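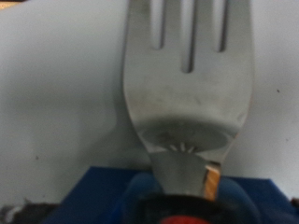
There are two kinds of household, and the difference is whether anyone has an opinion about toast. Mine has several, and they are held loudly, usually before coffee. For years we got by with a pop-up toaster bought in a hurry in Zarnville, a machine with a dial of five settings, four of which were decorative. Bread went down and bread came up, and if it didn't come up you went in after it with a fork, having been told since childhood not to. I still don't trust a fork near breakfast. Four tines, narrow slots between them, a few gray smudges across the face, and it looks as innocent as a spoon.

The toaster oven ended all that. You open a door, you set a slice on a rack, you close the door. There is no slot to be too thick for, and no crust has to be bullied. My neighbors in Mistby had been saying so since May, in the tone people use about their chiropractors. 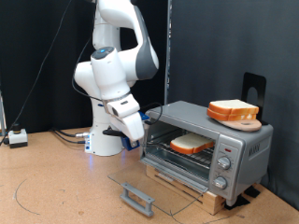

One slice in, two waiting their turn on the board.

The board matters more than you'd think. Bread laid straight on a counter picks up whatever the counter has been through, and a plate makes the whole thing feel like lunch. A small round board on top of the oven saves space. Just don't leave it up there while the thing is running, which I have done, and which gave the kitchen a faint smell of sauna.

Then there is the matter of the door. It drops open toward you, and for a moment you have a glass shelf exactly where your forearm wants to be. My advice is to stand to one side.

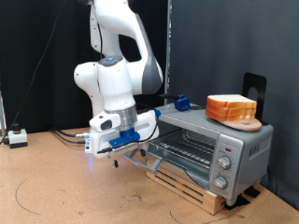

My other advice is to raise the oven a few inches. A slab of wood will do. Mine came from a shop in Warkik that wanted 200 for something with a grain and settled for a good deal less, and I no longer stoop to see if the crust has turned. I have two knobs to worry about now, down from one dial, and I ignore the top one.

The old toaster is in the garage. It still has part of a bagel in it.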